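Freight Carriers Weigh a Shared Approach to Overnight Parking

2022-08-21

Truck drivers who deliver to the warehouses east of Brusby have long relied on highway shoulders, closed weigh stations and the back lots of shopping centers when their driving hours run out. A proposal now before the county would replace that arrangement with a reservation system covering private freight yards that stand partly vacant at night.

The plan was prepared by Witkowska Freight Advisors at the request of the county transportation office. It would open 60 spaces in its first phase, spread across three yards within a short drive of the interstate. Yard owners would set aside the spaces from early evening until morning and would receive a fixed payment for each night a space is used.

“The county does not have the land to build a new rest area, and the state has not offered any,” said Zaid Harb, who directs freight planning for the office. “What we do have is pavement that is already lit and fenced.”

Postell Cartage, the largest of the participating owners, has agreed to provide a gate attendant and restrooms. The two smaller yards would depend on keypad entry, an arrangement that drivers' representatives questioned at a public meeting this summer. They asked who would respond if a gate failed to open and a driver was left without legal time to continue.

Liability remains the main point of disagreement. Insurers for the yards want each carrier to sign a separate access agreement – a burden for owner-operators, who may pass through the county only once or twice a year. County attorneys have drafted a single form that would be accepted at all locations.

The Stavoron interchange presents another difficulty. Its ramps were designed for lighter traffic, and about 1,000 trucks already use them on a typical day. Engineers have recommended a longer turn lane before any additional yard in that area is opened. 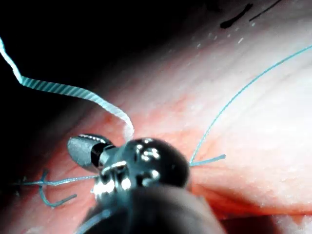

Funding for the turn lane has not been identified. The transportation office expects to present cost estimates in November, along with a revised schedule of payments to yard owners.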